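Brodico build server: nightly solution build stops at project 19
Status: Closed
Component: Build agent / package restore
Reported by: Fistville office
Affects: agents 2 and 3

Problem

The nightly build of the Brodico solution fails on two of our build agents. It runs normally through the first 18 projects, then stops at the nineteenth with a message that a package could not be found. The same commit builds without trouble on a developer machine, both from the IDE and from the command line.

The first failure was in July, on the night after the agents were moved to the newer build tools. Agent 1 was not moved and still builds.

Error text from the log:

error: Unable to find package Karpenko.Forms.Core. No packages exist with this id in source(s): local-cache

Steps to reproduce

Start the nightly job by hand on agent 2 or agent 3.
Leave "clean workspace" checked.
Wait for the restore step to finish. It reports success.
The compile step fails when it gets to the forms project.

With "clean workspace" unchecked the build sometimes passes. We think this depends on whether an old copy of the package is still in the folder.

Log of work

Entry 1. Cleared the package cache on agent 2 and ran the job again. Same error. Restore took roughly 3 minutes longer, as expected with an empty cache.

Entry 2. Compared the list of installed components on agents 1 and 2. Agent 2 was missing one optional workload. Installed it and rebooted. Same error, so the workload was not the cause. Left it installed anyway to keep the machines alike.

Entry 3. Turned on detailed logging for restore. The output lists only one source, local-cache. The company feed at Cunuswood is not in the list at all. On a developer machine both sources show up.
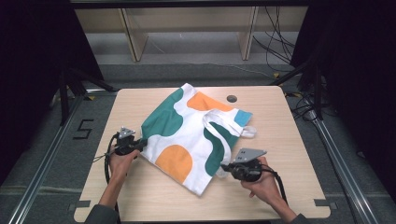
Entry 4. Checked where the sources come from. Developers have the Cunuswood feed in their user-level settings file. The solution folder has its own settings file too, but it only names local-cache. On agent 1 the feed was added years ago under the service account. When agents 2 and 3 were upgraded, the service account was changed to a new one, and the new account has an empty profile. It never had the feed.

Entry 5. Logged in as the new service account on agent 2 and added the feed by hand. Restore now shows both sources. Full build passed, 452 tests run, no failures.

Entry 6. Did not want to depend on a hand edit, so removed it again and added the feed to the settings file in the solution folder instead. Committed to the main branch. Agent 2 passes. Agent 3 fails with a different message — 401 Unauthorized from the feed.

Entry 7. The 401 was a missing credential. Agent 3 had no access token stored for the build. Added the token as a secret variable on the agent pool, so both machines read the same one. Agent 3 passes.

Cause

The package feed was set per user and not in the solution. The change of service account during the upgrade dropped it. The restore step reported success because the forms project was being skipped at that stage by an old condition in the build script. The compile step then tried to restore it again and failed.

Fix

Feed added to the settings file in the solution folder.
Token moved to the agent pool.
Old condition removed from the build script, so a missing package now fails at the restore step.

Still open

Agent 1 is still on the old tools and the old account. It should be upgraded the same way, under a separate ticket. The token will need to be renewed when it expires, and the person on build duty should add the date to the shared calendar.

Older release branches do not have the new settings file. If one of them has to be built on agents 2 or 3, copy the file over from main first.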